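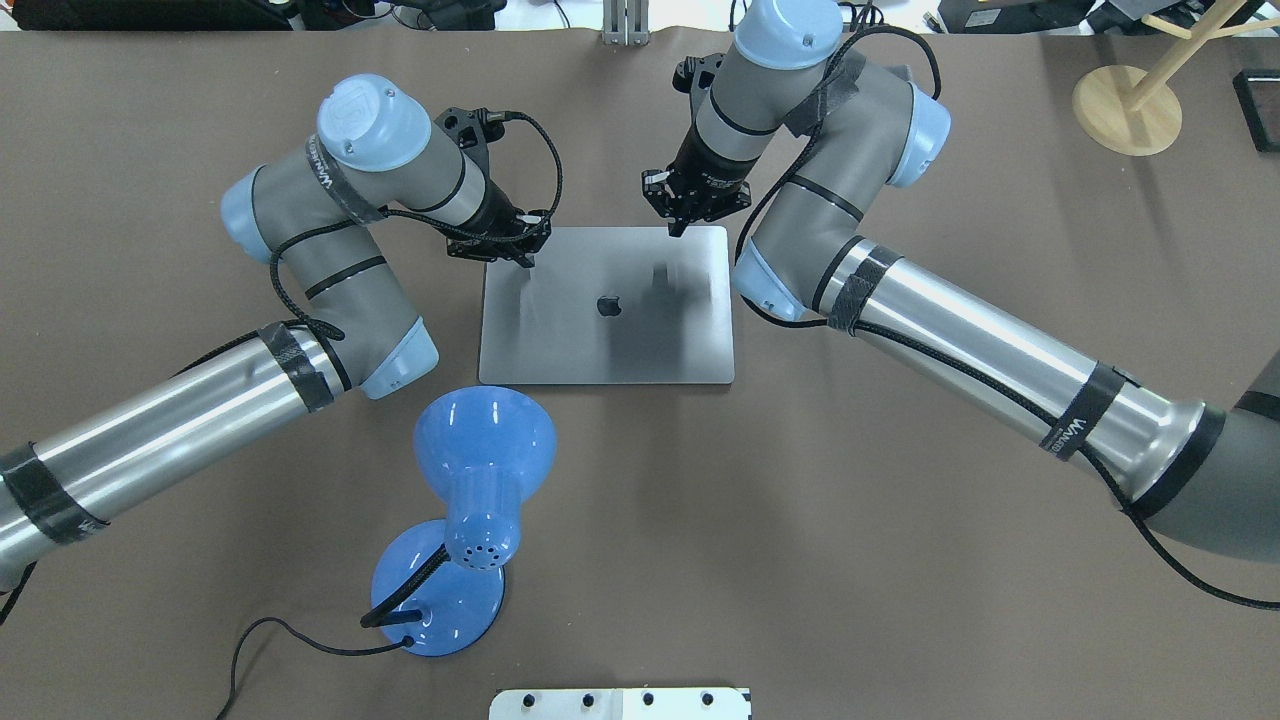 Jolow Recipe Card Text, version 3

Jolow is a set of 231 recipe cards typed up from a home cook's card box in Lustden. Each card is one plain text file. The files keep the original spelling, including "bake till dun" and two ways of writing "zucchini."

Maintained by Wing-yan Lau and Li-hua Chu
Last updated: 2023-10-06

What is in the folder

cards/ has the recipe text, one file per card
index.csv has the card number, title, type of dish and oven setting
notes.txt lists words we could not read

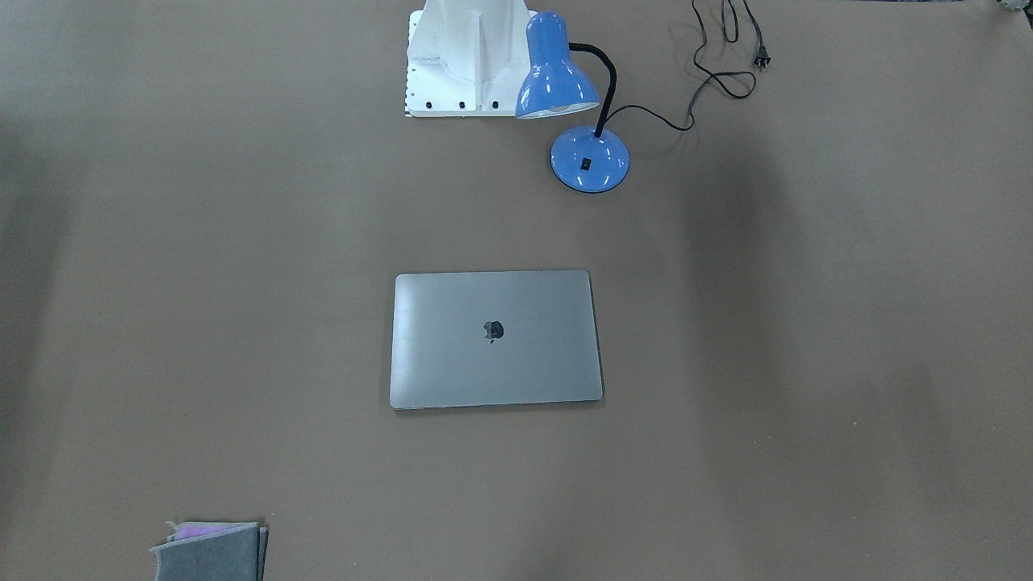
Typing was done by one person and checked by the other against the card itself. Where the two of us disagreed, the word went into notes.txt with both readings. Faded pencil was the main trouble, and it was easier to read with the card laid on a plain brown tabletop like this one than on a patterned cloth. Stains that hide a whole word are marked [stain] in the text. We did not guess at missing amounts.

Fields in index.csv

card_id: number from 1 to 231
title: as written at the top of the card
dish: soup, bread, cake, pickle, main or other
oven: degrees Fahrenheit, or blank
source: name of the person who gave the recipe, if written on the card

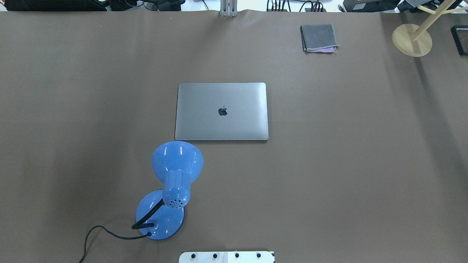
Known problems

Cards 88 and 100 are the same plum cake with different amounts of sugar. Both are kept.
Many cards say "moderate oven" and give no number. The oven field is blank for these.
Cup sizes are not stated anywhere.
The pickle cards are old and have not been tested for safe canning. Do not use them for that.

Changes

Version 3 adds the bread cards and fixes the Wijesinghe curry, which had lost its last line. Version 2 came out in January and added the source field.

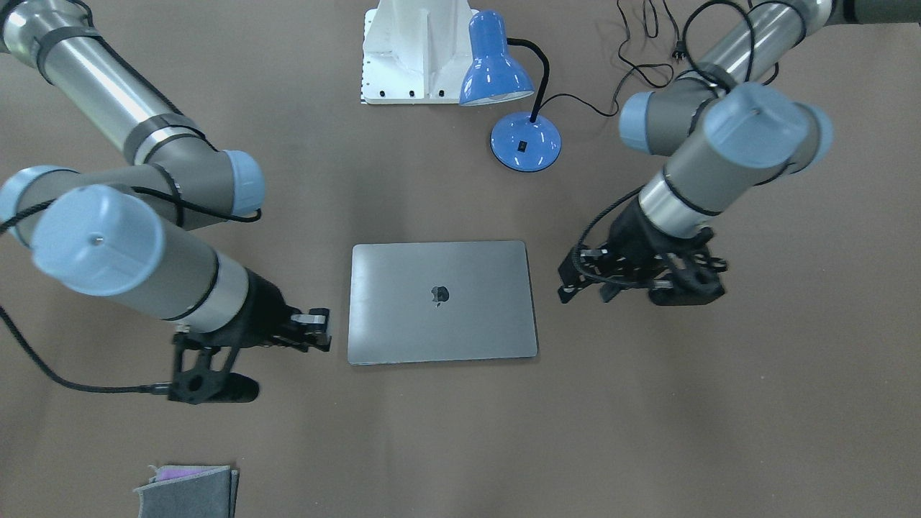 Closed laptop and blue desk lamp on the work surface.

Use

Free to copy and share for any purpose. Please keep this file with the cards. Corrections are welcome if you include the card number.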